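Arkstead Home and Workshop
Finishes > Interior Wood > Table and Counter Oils

Clenance Table Oil, Satin
Item 389
One-quart can

In stock. Usually leaves the warehouse the next working day.

Sheen: Satin
Also available: Matte, Clear Gloss
Add to cart | Add to list | Compare

Overview

Clenance Table Oil is a wipe-on finish for indoor wooden tables, desks, shelves and counters. It is a blend of plant oils and hard wax. The oil soaks into the wood and the wax stays near the surface, where it slows down spills and gives a low, even shine. It goes on with a cotton cloth or a white pad and does not need a brush or a sprayer.

The satin version is the one most customers start with. It shows fingerprints less than the gloss and is easier to wipe clean than the matte. All three use the same base and can be put on over each other, so a table that comes out shinier than you wanted can be taken down with one thin coat of matte.

This oil replaces the older Gollora Table Oil, which is no longer made. If your table was finished with Gollora, you can recoat it with Clenance after a light sanding. The color match is close on oak, ash and maple. On walnut and cherry the Clenance oil is slightly less yellow, so do the whole top at once and not only the worn part.

Specifications

Contents: One quart
Coverage: About 70 square feet per coat on bare hardwood
Coats needed: 2
Color: Pale amber in the can, nearly clear on wood
Sheen: Satin
Thinner: None needed; do not thin
Cleanup: Mineral spirits, then soap and water
Dry to touch: Overnight in a heated room
Light use: The day after the last coat
Full cure: Two weeks
Storage: Sealed, upright, above freezing
Shelf life: Two years unopened

Coverage depends on the wood. Softwoods such as pine and fir drink up a lot of the first coat, and so do end grain, old dry boards and anything that has been stripped with chemicals. If you are finishing a butcher block or a large pine farm table, order a second can. Leftover oil keeps for several months if the lid is pressed down tight and the rim is clean.

What it works on

Solid hardwood and softwood, raw or previously oiled
Wood veneer, if sanded by hand and with care
Butcher block and wooden counters
Cork and unfinished bamboo
Window sills, shelves and stair rails indoors

What it does not work on

Varnish, polyurethane or lacquer that has not been removed. The oil cannot get through the film and will stay sticky.
Laminate, melamine or printed wood-look surfaces
Painted wood
Outdoor furniture. Use Urquhart Exterior Oil, which has a UV blocker.
Floors. The wax content is set for furniture and will scuff under shoes.

If you do not know what is on your table now, put a drop of water in a spot that gets a lot of use and leave it for ten minutes. If the water beads up and leaves no mark, there is probably a film finish or a fresh coat of wax. If the wood goes dark under the drop, it is bare or the old oil has worn thin, and the table is ready for sanding.

Preparing the surface

Clear the table and wash it with warm water and a little dish soap. Grease near the edges, where people rest their hands, is the most common cause of patchy results. Wash those parts twice. Let the wood dry for a full day.

Sand with the grain. Start with 120 grit if there are scratches or water rings, then move to 150. Stop at 180. A surface sanded finer than that closes up and takes less oil. We get calls from customers who have polished a bare top up to 3,000 grit and then find that the oil wipes straight off. Those very fine pads are for rubbing out a cured gloss finish and have no use at this stage.

On veneer, use 150 grit only and keep the pressure light. Do not use a power sander near the edges.

Vacuum the dust and wipe the top with a dry cloth. Tack cloths are fine, but press lightly, as some leave a sticky film of their own.

Applying the oil

1. Stir the can slowly with a flat stick, all the way to the bottom. The wax settles. Do not shake the can.

2. Test the oil on the underside of the table or on a leaf. Wait until the next day to judge the color.

3. Pour a small pool onto the wood, no larger than the palm of your hand, and spread it with a folded cotton cloth. Work in sections you can reach without leaning over wet oil.

4. Leave it for ten to fifteen minutes. If dull spots show up, add a little more oil to those spots.

5. Wipe off everything that has not soaked in. Use a clean, dry cloth and turn it often. The surface should feel nearly dry when you are done. Oil left standing on the wood will turn tacky and has to be scrubbed off.

6. Let it dry overnight with a window open a little. In a cold basement or in damp weather, allow two nights.

7. Rub the dry surface lightly with a white pad to knock down any raised grain, wipe off the dust, and put on the second coat the same way. The second coat takes about half as much oil as the first.

Do the underside too if the top is a single wide panel. One coat is enough there. It helps the panel take up moisture evenly on both sides and lowers the risk of cupping.

Safety

Cloths soaked with this oil can heat up and catch fire on their own as they dry. Lay used cloths flat outdoors, one layer thick, until they are stiff, or put them under water in a metal can with a lid. Never leave them in a pile or throw them wet into the trash. This applies to pads and paper towels as well.

Work with fresh air in the room. The smell is mild and fades over several days. Wear nitrile gloves if your skin is sensitive. Keep the can away from children, pets, pilot lights and open flames.

Once fully cured, the finish is suitable for tables where food is served. We do not recommend it for cutting boards. A knife goes through the wax layer and lets water in. Use plain mineral oil on boards.

Daily care

Wipe spills when you see them. Water can stand for a while without harm, but red wine, coffee, tomato sauce and mustard should not be left to dry. Clean with a damp cloth and plain soap. Stay away from bleach, vinegar, scouring powder and any spray that says it cuts grease, all of which break down the wax.

Wax softens with heat. Put a trivet or a folded towel under pots, serving bowls and anything else that comes straight from the stove or oven. White rings from hot dishes often fade by themselves in a day or two. If they do not, a few drops of oil rubbed in with a white pad will usually take care of it.

Cardboard is worth a mention. A heavy box dragged over a new finish can scratch it, and a box left in one place during the first two weeks can print its outline in the wax. Lift boxes on and off, and keep them off the table until the finish has cured. The same goes for rubber feet, place mats with a plastic backing, and tablecloths.

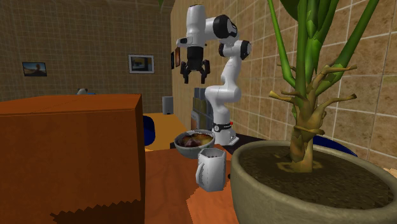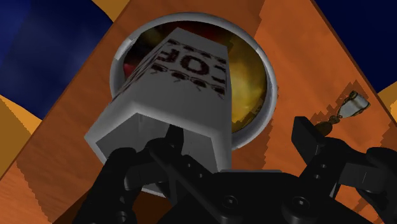 Recoating and repairs

A dining table that is used every day will want a fresh coat once a year. A desk or side table can go two or three years. The wood tells you when it is time: it looks dry and pale near the seats, and water soaks in where it used to bead.

To recoat, wash the top, let it dry, rub it with a white pad and put on one thin coat. There is no need to sand back to bare wood. Small scratches can be sanded and oiled by themselves, since the new oil blends into the old. Feather the edges of the repair with the pad so that no line shows.

Deep dents can be raised with a damp cloth and a warm iron before oiling. Let the spot dry overnight and sand it smooth.

Questions about this item

Can I use it over stain?
Yes, over water-based stain that has dried for a full day. With oil-based stain, wait three days and test first. Wipe the first coat gently so you do not lift the color.

Will it darken the wood?
A little. Expect about the same change you see when you wet the bare wood with water. Oak and ash warm up slightly. Walnut goes noticeably darker.

My table is still sticky after three days. What do I do?
Too much oil was left on. Wet a white pad with fresh oil, scrub the sticky area until it loosens, and wipe it all off right away with dry cloths. If that does not work, use mineral spirits and start again with a thin coat.

There is a skin on top of the oil in my can. Is it ruined?
No. Cut the skin out, strain what is left through a paper filter, and stir well. Throw the can out if the oil has turned thick like syrup.

Goes with this item

Arkstead White Pads, pack of five
Arkstead Cotton Finishing Cloths
Clenance Wood Soap, concentrate
Urquhart Exterior Oil, for porches and patio furniture

Shipping and returns

Ships by ground only within the lower 48 states. We cannot send oil finishes by air. From December through February, cans going to cold areas may be held until temperatures rise above freezing along the route.

Unopened cans can be returned within 30 days. Opened cans cannot be returned, but if a can arrives dented or leaking, send us a picture of the can and the carton and we will replace it. Take empty or partly full cans to your local household hazardous waste site.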